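Progress Report: Bimedham First-Time Buyer Counseling Program
Prepared for the Gesura Fund
January 19, 2022

We're a little past the halfway mark of the grant period, and I'm so glad to be writing this one. Last August I told you that sign-ups were slow and that our down payment workshop kept getting pushed back. Both of those have turned a corner, and there's a lot to catch you up on!

First, the workshops. We have now held 11 of them, most at the Marquez branch library and the rest online. The online ones were a bit of an experiment (we worried people would drift off halfway through the section on closing costs), but they've drawn a steadier crowd than the in-person evenings, especially parents who can't get out after dinner. Recordings went up on our website in English and Spanish, and the closing costs session is the one people keep going back to. It has been played 2,615 times so far, far more than we had dared to put in the proposal.

The one-on-one counseling is still the heart of the program. Each household sits down with a counselor, goes over income, debts and savings, and leaves with a written plan. For some families the plan is short: gather the pay stubs, pick two lenders, compare the offers. For others it runs to a year or more of paying down a car loan first. We've tried hard to make the longer plans feel like real progress, with a check-in call every couple of months, and fewer people are dropping out between the first and second meetings than last year.

Pongsak Pongsiri rewrote our budgeting worksheet over the fall and it is so much better. The old one asked for a mortgage payment and stopped there. The new one has lines for property tax, homeowners insurance, mortgage insurance and a repair fund, so people see the whole monthly cost before they go looking. Several couples have lowered their price range after filling it in, and they seemed relieved to have done it at the kitchen table and not at the closing.

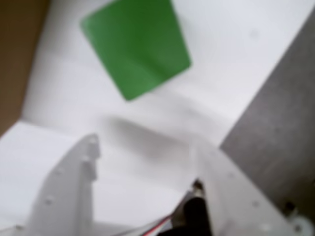
Zachary Gill wrote to us after his second meeting to say that he had been putting off homebuying for years over an old medical bill, and that learning how to dispute it was worth the whole evening. He also asked for a session on reading a loan estimate line by line, and we've added one to the spring calendar.

On the money side, matching grants for down payments opened later than planned. The Himix Credit Union agreement took longer to sign than any of us expected, mainly over who checks income documents and how long they stay on file. It's signed now. The average match paid out so far is $3,382, and applicants must complete the counseling and put in at least $600 of their own savings. We'd like to keep that lower limit through the end of the grant, as it has let in renters who would have been shut out under the earlier rules.

A few things are not where we want them. Appraisals are coming in slowly, and two buyers had to extend their rate locks while they waited. Prices in Bimedham have also climbed faster than our original income limits allowed for, so some families qualify for our help but can't find a house in range. We'd love to talk with you about raising the purchase price cap before the spring season gets going - a draft of the new figures is ready whenever you'd like to see it.

Coming up next: the loan estimate session, a home inspection evening with time for questions, and a refresher for counselors on adjustable-rate loans. We're also starting follow-up calls to everyone who has closed, to ask how the first few payments have gone and whether any repair bills took them by surprise. Those answers will be in the next report, along with the final budget table.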